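Folevon Residence Opens Clothing Exchange Ahead of Summer Move-Out

Residents of Folevon House have until the end of June to hand in clothing they no longer wear, under a new exchange program announced by the residence office this month. The program replaces the open donation bins that stood by the laundry room for several years and that were removed in April.

Under the new arrangement, clothing is accepted only if it has been sorted and folded beforehand. Residents are asked to do this in their own rooms and to bring the finished stacks to the ground-floor desk between 4 p.m. and 7 p.m. Items left in hallways or outside the desk during other hours will not be accepted.

The residence office said the change follows a review of last year's collection. In that period the bins took in 857 items, a large share of which had to be unfolded, checked and sorted again before they could be offered to anyone else. Heavy fabrics had been mixed with summer clothing, and matching pieces had become separated. The Lulska Street thrift store, which receives whatever is not claimed inside the building, had asked that future deliveries arrive in better order.

Guidance sent to all rooms recommends using the bed as the sorting surface. Most rooms at Folevon House are small, and the bed is usually the only flat area wide enough to hold both the clothing still to be sorted and the clothing already folded. Residents are advised to keep the sheet on, to clear away pillows and blankets first, and to work from one side to the other so that the two groups do not mix.

Denim is to be folded first. The office notes that jeans and shorts hold their shape and make a firm layer, while knits and thin cottons tend to slide. Shorts should be folded once lengthwise, with the pockets flat. Stacks may contain different kinds of garments, provided they are no more than 10 pieces high and can be lifted with both hands. 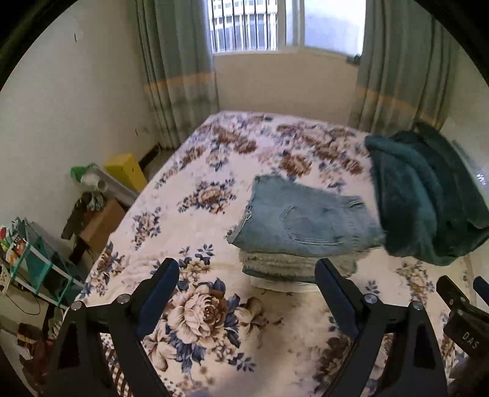 Wear alone is not a reason to hold an item back. Faded denim, frayed hems and pale stitching are all acceptable, and cutoff shorts were among the first things claimed during a trial held on the second floor in March. Garments with broken zippers, large stains or tears through a seam should be kept out of the stacks and placed in the textile recycling container in the courtyard. Underwear, socks and swimwear are not part of the exchange.

Dark clothing should be handled separately wherever possible. New black, teal and navy fabrics can leave color on lighter garments when packed tightly, and the office asks that they be folded last and carried down in a bag of their own. Larger pieces such as coats, robes and blankets may be brought in loosely rolled if they do not fold well.

Each resident may hand in 2 stacks per visit. There is no limit on the number of visits. Desk staff will check the top and bottom layers of each stack, record the delivery and issue a paper token, which can be used to choose clothing from the exchange shelves once these open in July. Residents who do not wish to take anything may leave the token at the desk, where it will be passed to new arrivals in the fall.

The shelves themselves will be set up in the Brera Room on the ground floor, which is being cleared of surplus chairs for the purpose. They will be arranged by type of garment, with denim, shirts, knitwear and outerwear kept apart. The room will be open in the afternoon only – a schedule for July and August will be posted beside the elevator. A mirror has been ordered, and a curtained corner for trying clothes on is planned if space allows.

Clothing that remains on the shelves at the end of August will be divided between the Lulska Street store and the Triệu Community Laundry, which keeps a supply of clean clothing for customers in need. Both organizations have confirmed that they will collect from the building. No clothing will be sold on the premises.

The residence has set aside $900 for the program's first season. The sum covers the shelving, the mirror, storage bags and the printing of tokens and guidance sheets. Storage bags are available at the desk at no charge, and residents are asked to return them empty after each delivery.

Residents leaving before the end of June may request an early drop-off time by writing to the residence office at least two working days in advance. Those moving to another room within the building are reminded that clothing left behind in closets will be treated as abandoned property under the existing house rules and will not be entered in the exchange.

Questions about whether a particular garment can be accepted should be raised at the desk during opening hours. The full guidance sheet, including folding instructions for jeans, shorts, shirts and sweaters, is posted in the laundry room and on each floor next to the kitchen door. Translated copies are available on request.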